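Graddale Community Board > Local Politics and Council > Has the leader's video gone for everyone, or just me?

marrowfat68
Posted 26 August 2024

Right, can somebody with better eyes than me have a look. The clip of our council leader at the Alemneh Road meeting, the one where he says the bus money was "never promised to anyone", had a grey banner over it on Sorkeo all last night saying it was misleading. I shared it with my sister and she couldn't open it at all. This morning the banner's gone and it plays as normal, no explanation, nothing.

I was at that meeting. Third row, freezing, next to the radiator that doesn't work. He said it. So who decided it was misleading, and who decided it wasn't?

pollytunnel
Plays fine for me. I never saw any banner but I only looked after lunch. Is it the short version or the long one? There are two going round and people are arguing as though they're the same thing.

marrowfat68
Short one. Didn't know there was a long one!

Dunnock
The long one is on the Graddale Residents page. It runs on for a good bit after the line everyone's quoting, and he goes on to say the money was never promised to anyone "in this financial year". I can't stand the man and I voted against him twice, but that's a different sentence and whoever chopped it knew what they were doing.

tinribs
Oh come off it. The leaflet that came through my door in March said the 31 would be running evenings again. No mention of financial years on the leaflet. If he wants to add small print six months later he can, but I don't have to clap.

Dunnock
I'm not asking you to clap. I'm saying that if you cut a sentence in half you can't be surprised when someone reports it.

pollytunnel
Have you still got the leaflet, tinribs? Mine went in the recycling.

tinribs
Somewhere. I'll have a dig tonight. It had him on the front outside the Nutia building with his sleeves rolled up, you'll remember it when you see it.

E_Grabowska
Hello all, Elżbieta Grabowska here, I write the Graddale Residents newsletter and I was the one who put the long version up. A few things, as I've had messages about this all day.

The recording is mine. I did it on my phone from the side aisle and it's the whole of his answer plus the next question. I didn't make the short one and I don't know who did. I did not report it either (two people have accused me of that already, one of them quite rudely).

I've asked Sorkeo why the label went on and why it came off. So far I've had an automatic reply with a number on it. The short clip had been shared 2,080 times when I last looked and mine had 68, so you can see which one people are making their minds up from.

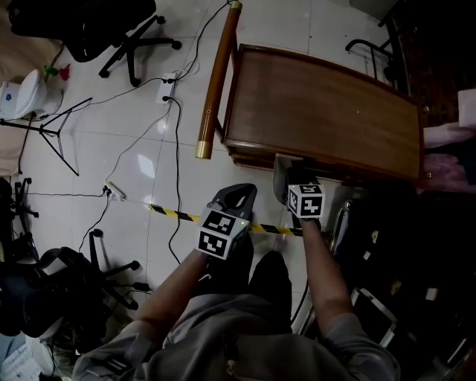
Table, pole and black trousers.

marrowfat68
Thank you Elżbieta, that's useful. For what it's worth I've put your link under my post so people can watch both. I still think he was being slippery though. The question he was asked was about the evening buses full stop, and he picked the bit of it he fancied answering.

E_Grabowska
I'd agree with that, and I've said so in the next newsletter. The lady who asked had to ask twice.

hob_and_kettle
What bothers me is less him and more the label. I don't care which party it is. If a private company sticks a warning on a clip of a council meeting, which is a public meeting, they ought to say what's wrong with it. And if they take it off again they ought to say they got it wrong. You can't just whip the thing away overnight and hope we've all forgotten.

Dunnock
But then you'd also want the person who trimmed it to own up, surely? They're the one who started all this.

hob_and_kettle
Yes, I would. I'm greedy, I want both.

tinribs
Politicians get trimmed every night of the week on the telly news and there's no banner on that. Why are we the ones who have to put up the full forty-minute version with the coughing left in?

Dunnock
Because the news gets complaints and has to answer them. A page with a cartoon badger for a profile picture doesn't.

tinribs
Leave the badger alone.

pollytunnel
Can I ask the boring question? Does anybody know if there's any money for the 31 or not? My lad finishes work at 8 and it's an hour's walk home along a road with no pavement. I've read this whole thread and I know all about badgers and banners but I don't know if there's a bus.

marrowfat68
Fair point Polly, sorry. As I understood it in the room, there's a pot for buses but it's being held back until the contract with the operator is sorted, and he wouldn't give a date. He was asked for one and said he "wouldn't be drawn". I wrote that down on the back of my hand.

E_Grabowska
That matches my notes. The transport item comes back to the next full council. Residents can put in a written question beforehand and they do have to answer it, even if the answer is a bit thin. I'm happy to help anyone word one. Keep it short and ask one thing only – if you ask two he'll answer the easy one.

pollytunnel
I'd like that, thank you. Never written to a councillor in my life. Do I have to say who I vote for?

E_Grabowska
No! Name and postcode, that's it. Send me a private message and we'll do it together.

AshLaneAlan
I was at the meeting too and I'll stick up for him a bit, seeing as no one else will. He turned up. The last leader didn't come to a public meeting in that hall the whole time he was in. This one stood there for two hours getting shouted at and lost his thread once, and that's the bit everyone has seen.

tinribs
He didn't lose his thread Alan, he knew exactly what he was saying.

AshLaneAlan
You weren't there.

tinribs
I've seen the clip.

AshLaneAlan
Which one?

tinribs
Both now, thank you. The long one makes him look worse if you ask me. He has a whole extra minute to say sorry about the leaflet and spends it talking about the car park.

Dunnock
I'll give you that, the car park bit was dreadful.

hob_and_kettle
Elżbieta, when you get a proper reply from Sorkeo would you post it here? Word for word if you can. I'd like to write to them as well and I don't want to go in asking something they've already dodged.

E_Grabowska
I will. Don't hold your breath, the automatic message said they're "experiencing high volumes", which I think they've said every time I've ever contacted them.

marrowfat68
My sister says she can open it now, by the way. She's watched it and wants to know why the radiator was off.

tinribs
Found the leaflet. It was in the drawer with the takeaway menus. Back page, second paragraph: "Evening services on the 31 will return under our plan." No year on it anywhere. I'll take it down the library tomorrow and get it scanned for anyone who wants it.

Dunnock
Does say "under our plan" though.

tinribs
I knew you'd say that.

pollytunnel
Yes please to the scan, I want to put it in with my question. Message sent, Elżbieta.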